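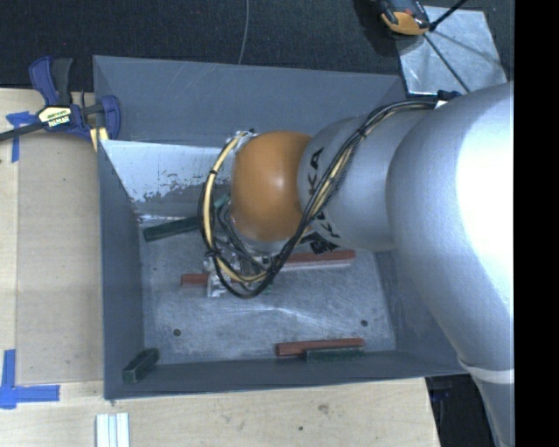 Grey bin on the bench, Monday, before the scrub. Far side is the worst for wear.

Okay, bins! I've been putting this off since September and Hnat finally wore me down, so Monday morning went to the grey bins from the Gudholm shelf. There are 26 of them, all with the flared walls, and I'd promised to sort them into keep, clean and chuck before the Farniteo parts turn up and we need every one.

The one on the wooden table went first, mostly so I could work out how fussy to be. The floor is scuffed with pale streaks and lots of fine scratches, which I don't mind at all (they're bins, they get things dropped in them). What bugs me is the shiny panel at the far side. The top of it is still nice and bright, but lower down there's a ragged patch of dark speckles and wear, and I can't tell by eye if that's old grime or the surface going. Hnat says grime. I say surface. We have a coffee on it.

Plan is to go at it with warm water and dish soap, soft brush, then the 2000 grit wet if the speckles won't budge. NOT the green scourer, please, whoever keeps leaving it by the sink! Bendik did one of the Skoryk trays with that last winter and you could feel the grooves with a fingernail.

Sorting so far, going by feel and a torch:

Keep as is: 9
Clean first: 5, including the one on the table
Still to look at: the rest, stacked by the door

Nothing in the chuck pile yet, though there's one with a corner I don't love the look of and I've put tape on it so it doesn't sneak back onto the shelf.

Other thing, the colour. I'd always thought of these as one grey, but the left wall reads a good bit darker than the far one. Could just be the light on that bench. Will carry it over to the window and have a proper look before I write anything on the Pindusard order, because if they come in two greys I'd like to know which one we're asking for.

Bendik, if you're in before me, the soft brushes are in the second drawer, and please leave the taped one alone. Back at it after lunch, 1:30 or so.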